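Caring for wooden tables

Wipe the top with a soft cloth, always along the grain. For washing I mix 2 spoons of mild soap in warm water.

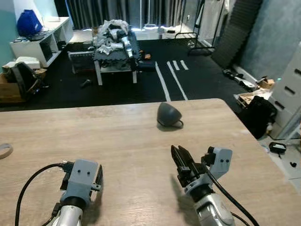
Cables collect dust very fast, and dust scratches the finish. Before wiping, lift everything from the table — also a small thing with a short black cable, like the one near the center of this light top.

Old varnish

Sand lightly with 200 grit paper where the front edge is chipped, then wait 8 hours between coats.

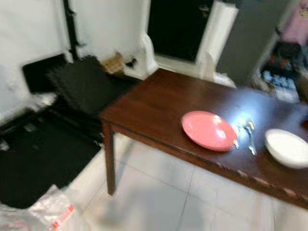 Wax

Use a thin layer in October. I buy mine from Boychuk.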